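4.2 The sorting stations at Meverville

The Meverville site handles returned clothing for three retailers. Before the change, every returned piece passed through the hands of a sorter, who pulled it from a mixed heap, opened it out, checked it and folded it for the shelf. The work was done standing, in eight-hour shifts, and the sorters we interviewed described the first step as the most tiring. A heap of mixed clothing has no order to it. Sleeves catch, thin fabric slides under thick fabric, and the sorter has to decide each time what to take hold of.

The two-arm stations were set up to take over that first step. Checking and folding stayed with people. The company, Prosterell, had tried a single-arm station at its smaller Gallport site the previous July and dropped it, mainly because one gripper could lift a piece of clothing but could not open it. With two grippers, one can hold while the other looks for a second place to grasp.

We observed the stations across 137 hours and held interviews with the people working beside them. Gwawr Dafis, who had been a sorter for eleven years before moving to station operator, read our notes and corrected them in several places. Her main correction was to our use of the word "supervise." In her account the operator mostly prepares: she sets out the heap, moves on to the next station, and comes back when a piece is ready or when the arms have stopped making progress. Figure 3 shows two moments of work on a mixed heap.

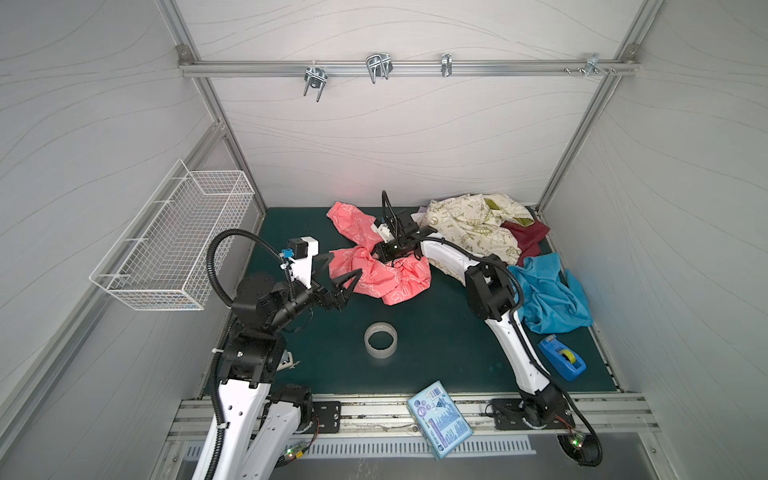
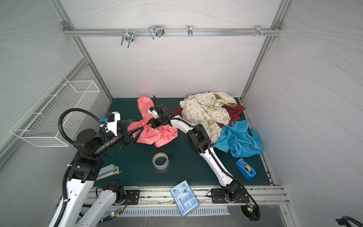

Figure 3. Two-arm station with a mixed heap of cloth. In both views the right gripper is in the pink cloth. The left gripper is open beside it in the first view and holds a fold of it in the second.

Who decides that a piece is too tangled for the arms?
The operator does. The station has no rule of its own for giving up, and will keep trying new grasps until it is paused. Operators told us they usually allow three or four tries before they step in.

This decision turned out to be the largest change in the job. As sorters, the same people had worked to a count, and the count was posted at the end of each shift. As operators they are judged on how long the stations run between pauses. Several of them said this made them slow to step in, even when they could see that a piece would not come free. We logged 748 pauses over the study. In 300 of them the operator freed the piece by hand and put it back on the mat for the arms to continue. In the rest, the piece was taken out and passed straight to a checker.

Checkers noticed the difference. Clothing used to reach them at a fairly even pace, from a person they could see and talk to. Now it came in bursts - nothing for several minutes, then a handful of pieces the operator had pulled out one after another. Two checkers said they had begun walking over to the stations during the quiet spells to help clear them. This was not part of their job as written, and it was not counted anywhere.

Opinions on physical strain were mixed. Former sorters reported less shoulder pain. They also reported more walking, on a concrete floor, between stations that had been placed where power was available and not where the route was shortest. Management moved two of the stations after the operators raised this at a shift meeting.

Pay was left unchanged when the sorters became operators. Most of those we interviewed thought this was wrong, as they were now expected to clear faults and restart the arms, work that at the Sandoval warehouse is done by a technician on a higher grade. The question was still open when our visits ended. Section 4.3 takes up training, where the same difference between the two sites appears again.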